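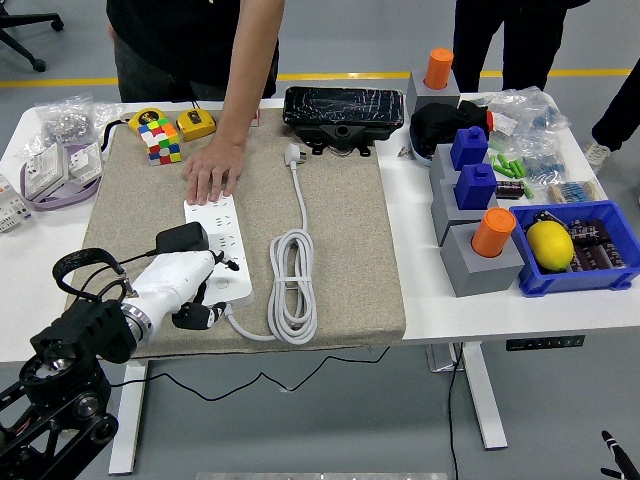

Gernlow Manipulation Program: Gallery of Demonstration Sessions

The Gernlow Manipulation Program studies how a robot arm can acquire a household or workshop task from a person who performs that task through it. The work is carried out at the Flurside laboratory, with control software supplied by Vetent. This page introduces the program's demonstration sessions and is intended for partner institutions, visiting students and members of the public who have asked how the sessions are run.

Two methods are in regular use. In hand guidance, the demonstrator holds the arm and moves it through the task directly. In remote control, the demonstrator moves a separate handle and the arm follows. Both methods produce a record of joint positions, gripper openings and camera views, and both records are stored in the same format so that they may be compared.

The current series is known as Cheon. It concerns tasks with cords, plugs and small parts, which remain difficult for automated systems. A cord seldom lies the same way twice, and a plug must arrive at its socket at the correct angle before any force is applied. The series comprises 9 tasks, with 100 accepted demonstrations required for each.

Gallery

Power strip and cord, Cheon series.
The gripper is over the right side of the white power strip, and a hand rests on the strip's upper end. The strip's cord lies in a loose coil on the beige mat, with its three-prong plug at the top.

Notes on the sessions

Work surface. The felt mat marks the area in which a task is to be performed. Objects belonging to other tasks may remain on the table during a session. The program adopted this practice in March, after early trials on a bare table produced records that were of little use once other items were introduced. Demonstrators are asked not to tidy the table between attempts unless an object obstructs the arm.

Steadying by hand. For certain tasks a second person may hold an item in place while the arm is moved. Light items slide when a plug is pressed or withdrawn, and a single arm cannot both hold and insert. Attempts made with a steadying hand are labeled as such in the record and are kept apart from those made without one. The assisting person agrees on a spoken stop word with the demonstrator before the arm is enabled.

Starting positions. Each task begins from one of 3 starting arrangements, chosen by the control software. The cord is laid down again by hand before every attempt. Demonstrators are instructed not to straighten it.

Accepted and rejected attempts. An attempt is accepted when the task is completed without the arm striking the table and without a pause longer than the set limit. Rejected attempts are not deleted. They are retained in a separate archive, where they have proved valuable in teaching the system to recognize a poor grasp at an early stage.

Length of sessions. A demonstrator works for no more than 2 hours in a day. Movements become slower and less regular with fatigue, and the effect is plainly visible in the recorded paths.

Demonstrator training

New demonstrators begin with blocks and pegs before proceeding to cords. They first observe a complete session, then guide the arm by hand under supervision, and only afterward use remote control. Experience with robots is not required. Several of the most consistent records in the archive were made by persons who had never previously operated one.

Use of this material

The photograph on this page may be reproduced for teaching purposes, provided that the Gernlow Manipulation Program is credited. Requests for recorded demonstrations should be addressed in writing to the Flurside laboratory and should state the task of interest and the intended use. Records from the Cheon series will be released by task as each is completed.

Page last revised 11 July 2020.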